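27/04/2026 – Oker tape, second transfer

Ran side B again this morning on the Enier deck after Youssra cleaned the heads. Still not convinced we have what the seller's note claims, a 1983 rehearsal by the band with the first drummer. The box says "Oker, demo, Nov." in ballpoint. Anybody can write on a box.

Speed first. Side A sits close to pitch if you trust the organ, which I don't, as it wobbles on the long chords. On side B there is mains hum under the count-in and I lined up to that instead. The song everyone calls "Wu" comes out shorter than on the fan copies, so the fan copies are running slow. Sandrine thinks they played it faster that night. Maybe. She also thought the Skosance single was a mono mix until we put it on the scope.

Drums: Anselmo hears Senga Halliday's left foot on the hi-hat all through the second verse and says no one else in that scene did it. I hear a hi-hat. Asked him to pick her out blind from 6 clips. He got 2. He blames the clips. 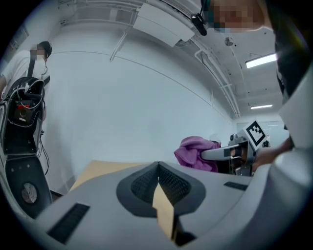

The dropout near the end of "Wu" is on the tape and has nothing to do with us, same spot in both passes. Baking might help with the shedding but I'm against it until somebody shows me this is actually a sticky brand. Youssra wants to go ahead. Left it for now.

Pressing numbers, again. Estíbaliz sent her notes on the single. The fanzine says 400 copies, the plant invoice she found says 439, and people online have decided the difference is "the lost white labels". More likely overs from the plant, paid for and thrown in the same boxes. I'd like to see one white label before I write a word about them in the sleeve notes.

To do:
– send side B raw to Estíbaliz, no noise reduction
– ask Senga directly if she was in the room that November (why has no one done this?)
– new clips for Anselmo, level matched this time
– splice on side A, leader is coming off

If Senga says no, the title on the reissue has to change, and the label won't like it.

Recent entries
Skosance single, scope readings
Enier deck, belt and pinch roller
Fan copies compared, first batch
Sleeve notes, draft with Sandrine's corrections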